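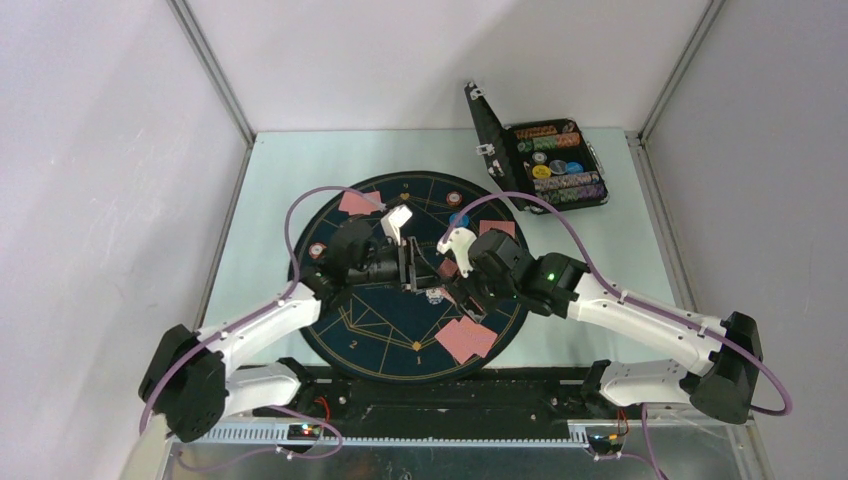

The two-arm station at Metis, mid-task, with the chip case at the back.

Print this page | E-mail this page

So I finally got over to the open day at Metis in April, and I came home with a tote bag, a sore neck and a lot of opinions about money. If you've been following along, you know our little workshop has been going back and forth on whether to buy a two-arm setup this year or wait. I went with Meriem Radwan, who keeps our books and has a much better poker face than I do when somebody quotes a price.

Speaking of poker! The station I liked best was the card and chip one. Two arms on one black bar, a round navy mat between them with gold lines all over it, pink cards and a few chips scattered about. I could have stood there all afternoon. Cards are a great test if you're shopping, by the way. They're thin, they lie flat, and a gripper that can handle a box all day long may have no idea what to do with one. Reda Metwally was running the demos and he let us ask anything, including the rude questions about what breaks.

What breaks, he said, is fingers and cables. Fingers wear out or snap and you should think of them like printer ink. Cables get tugged. I went back and had a good look at the purple ones on the card station, and one of them makes a big loop out over the edge of the mat before it gets back to the gripper. I'd never have thought to plan for that. I had been measuring our bench by the size of the arms (silly me) and leaving no room at all for the wiring to swing. Meriem wrote "bench - bigger" in her notebook and underlined it.

The other thing I'd left out completely was the enclosure. Theirs has plain light gray walls and metal framing, nothing fancy, and I asked Reda if we could skip it and just use a corner of the shop. He said sure, plenty of people do, and then they spend a month fighting the light from the window. OK, so walls go on the list.

Now the numbers. The spare finger kit they recommended is $179, and Reda would start with 2 of them. The bench, framing and panels, priced the way we'd want them, come to $2,651 before delivery. That's without a single arm! The arms are a separate quote and they asked me not to post it, so I won't, but it was less than I was afraid of and more than Meriem was hoping for. Lead time is 12 weeks from deposit, so if we want it running before the fall orders we need to make up our minds pretty soon.

We had lunch in the parking lot (good falafel, long line) and ran into Kenza Ashour from El Khatib, who bought a similar setup last year. Her advice was to put money aside for training time. She paid for the hardware and forgot that somebody on staff would have to spend whole mornings with it. She also said to buy your own cheap props and bring them to any demo - your real parts, your worst ones. I wish I'd had a pocketful of our rubber gaskets on me.

We also stopped by the Ukico table, where Mohcine Helmy was showing a lease plan. I'm lukewarm. The monthly payment looks friendly but the spares aren't included, and after the morning we'd had, spares were all I could think about. Meriem wants to run it through her spreadsheet anyway.

Where we've landed for now is one station, with the bigger bench, and a line for fingers that we refill every quarter. I'm going to call Reda next week about bringing the gaskets in for a trial. If anyone has shipped panels out our way, tell me what you paid, please!

Recent items
Is a used conveyor worth the drive?
Notes from the Fludasier plant visit
Bench heights, again
What we spent on compressors

Last updated: April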